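**Call for participants: working group on good practice for two-armed benchtop robots**

The Drimen Institute invites applications from people who work with, maintain, supervise or assess small robotic arms to join a working group on good practice. The group will review and revise the Grurnness Code, which at present covers single arms mounted on a bench and says very little on arms that share a work surface.

The existing Code was written when most laboratories and workshops ran one arm at a time. Many now run two from the same mounting, reaching into the same space. In our last survey of sites that have adopted the Code we received 624 replies, and the point raised most often was the lack of clear wording on shared reach, handover between grippers and the routing of cables.

**What the group will do**

Members will read the draft text, try its clauses against their own daily work and report where the wording fails. The draft deals with:

- the least distance to be kept between two grippers while both arms are powered
- speed limits during handover of an object
- the fixing and inspection of cables along moving links
- enclosures with an open front, and where a person may stand or reach
- status lights, and what an operator may take them to mean
- the keeping of records after contact between arms, however slight

Incident records will be supplied to members in a form that does not identify the site. There are 1,131 of these, and each member will be asked to read a share of them before the second meeting. The full file also contains reports on mobile machines, which fall outside this call.

**Who may apply**

We welcome applications from operators, technicians, teachers, safety advisers and research staff. No degree is required. Applicants should have at least six months of regular work beside a robotic arm of any make, and should be able to write a short, plain report in English. People who have used only single arms may apply - their view of what a newcomer needs to be told is of value to us.

Employees of firms that make or sell robotic arms may take part as observers. They may speak at meetings but will have no part in settling the final text.

**Time and payment**

The work begins in August and is expected to take around 600 hours across the whole group. Meetings are held online at 10 am, with two visits to the test room at Flumunitz, where clauses on spacing and handover will be tried in practice. Members receive a fixed fee for each meeting attended, and travel to Flumunitz is repaid in full on production of receipts. Members who need an assistant or an adjusted timetable should say so when they apply.

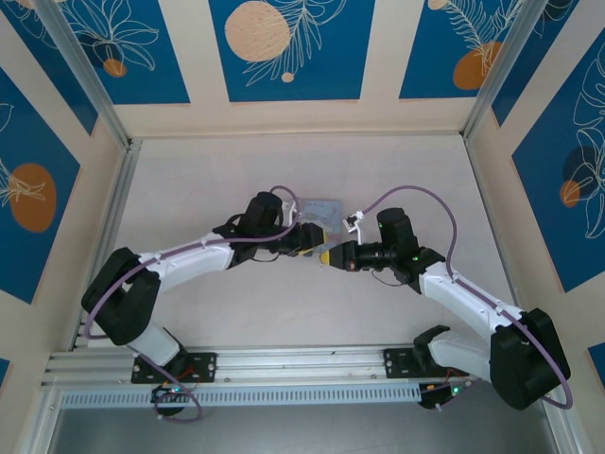 Henriques, in a written comment on the first draft, asked that the clause on gripper spacing should give one figure for approach and another for holding still, as a single figure would either slow down ordinary handover or allow too much at speed. The comment added that the Code ought to name the person who may change either figure. Both points have been carried into the present draft as open questions, and applicants are free to address them.

**How to apply**

Please send a letter of no more than two pages setting out your experience, the kind of arm you work with and one rule you would wish to see added, changed or removed. A second document from your employer is needed only if you will attend during paid hours. Letters should be addressed to the Standards Office, Drimen Institute, and marked "Grurnness Code - two arms".

Applications close at noon on the last working day of June. All applicants will receive a written answer in July.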